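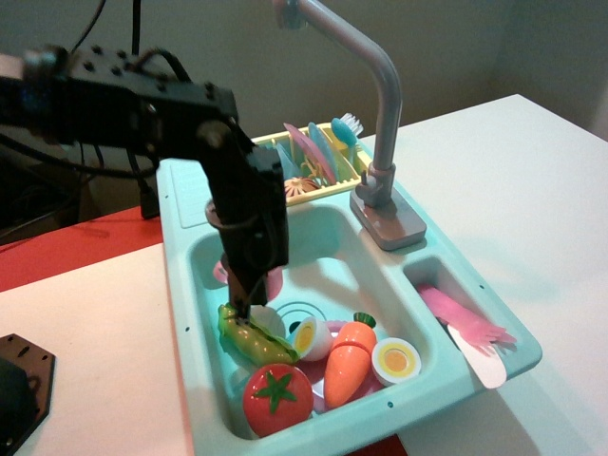

Green pea pod in the gripper, left basin of the toy sink.

Guvavix make-up torque records
README, last touched Sunday, September 9, 2018

What you get

Make-up and break-out torque readings for threaded connections on service tooling, taken on the two Grurkura benches. Bench names are Eren (the old one, horizontal) and Hoani (vertical, newer load cell). One row per make-up. 3734 rows, 28 connections, no duplicates that I know of.

Started as a spreadsheet for our own use. People kept asking for copies and then the copies stopped matching, so now it lives here.

Files

torque_runs.csv — the main table, start with it
connections.csv — one line per connection: thread form, nominal size, material, coating
bench_log.txt — free text, calibration notes, part swaps, a few complaints

Load the first two and join on conn_id. The log is for humans, don't try to parse it, dates are written however the person felt that day.

Columns in torque_runs.csv

run_id: integer, never reused, gaps are fine
conn_id: matches connections.csv
bench: eren or hoani, lower case
make_peak: peak torque on make-up, ft-lb
break_peak: peak torque on break-out, ft-lb. Blank if the joint wasn't broken out on the same shift
turns: turns past hand tight, decimal
dope: compound code, see below
reuse: how many times that pair had been made up before this run. Zero means fresh threads
temp_f: shop air temperature, NOT the part
flag: empty is good, otherwise a letter

Dope codes

Z is zinc based, C is copper based, N is the non-metallic stuff we switched to in May. X means not written down. Treat X as missing and don't lump it in with Z, I did that once and the friction numbers came out way too nice.

Flags

G — galling found on the pin or the box after break-out
S — slipped in the jaws, peak is no good
R — operator redid it, both runs kept
Q — questionable, reason is in the bench log (usually)

Filter S out before you do anything with peaks. G rows are real data, leave them in unless you only care about healthy threads.

How the readings were taken

Clean both halves, brush on dope, spin up by hand, clamp, pull to target at slow speed. Peak comes off the load cell through the lever arm length, so any error in arm length goes straight into the torque. Arm gets measured with every jaw change. Target values came from our own drawings and are not in this release, so please dont back them out of the peaks and use them as a spec.

Three known problems

Eren reads high when cold. The zero drifts until the hydraulic oil warms up. We re-zero now, but early rows weren't re-zeroed and there's no correction column. If temp_f is low and the bench is eren, be suspicious.

The turns column on Hoani was counted by eye before the encoder went on. Those rows are rounded to the nearest quarter turn. You can spot them, they all end in .00, .25, .50 or .75.

Reuse counts restart if a connection got recut. They should carry a new conn_id after a recut and mostly do. Mostly.

Good for

Scatter in make-up torque, dope comparison, looking at what reuse does to break-out. Checking a friction factor calc against something measured.

Not good for

Rating a connection. Fatigue. Anything under pressure, these were all bare bench pulls with nothing inside. Also not a fair bench against bench comparison — the big sizes nearly all went on Hoani and the small ones on Eren, so size and bench are tangled up.

Units

Ft-lb and inches all the way through. A metric version keeps getting requested. Multiply it yourself for now.

Changes

Fixed the swapped make_peak and break_peak on a batch of Hoani runs
Added the N code
Dropped the operator column
Renamed joint_id to conn_id, old scripts will break, sorry

Use it

Free for any use, keep this file with the data and call it Guvavix so folks can find the source. If you find a bad row send the run_id and what you think it should be. Just "row looks off" gets us nowhere, there are lots of them that look off and are fine.

Still to do

Arm length as its own column
Scan of the paper sheets for the X rows, if they turn up
Plots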